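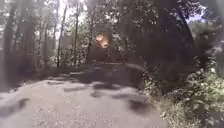 September, notebook, path clearing

Bit-na Noh asked again whether Bustley could take over keeping the wood path clear, the way it already does the shop floor at night. Spent the morning on it. Short answer: no, not yet.

Indoors it sweeps 62 square meters on a charge and finds its dock. On the path the trouble is shade. Sketdale (the floor mapper) marks a dark patch as an obstacle or a drop. I replayed 551 stills from the path and it called the tree shadows solid in far too many of them. It also treats the bushes on the right as a wall, fine for sweeping, no use for trimming.

Blur makes it worse. With soft stills like the next one it loses the left verge completely - I can still tell path from plants, the mapper can't.

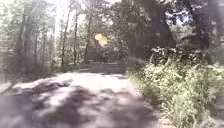
Still to do

Rerun with the shadow threshold at 18, then 20.
Ask Drostudell if their edge model handles leaf cover.
Leave trimming out of the plan. A person with shears does it in up to an hour.
Keep Bustley on the shop floor for now.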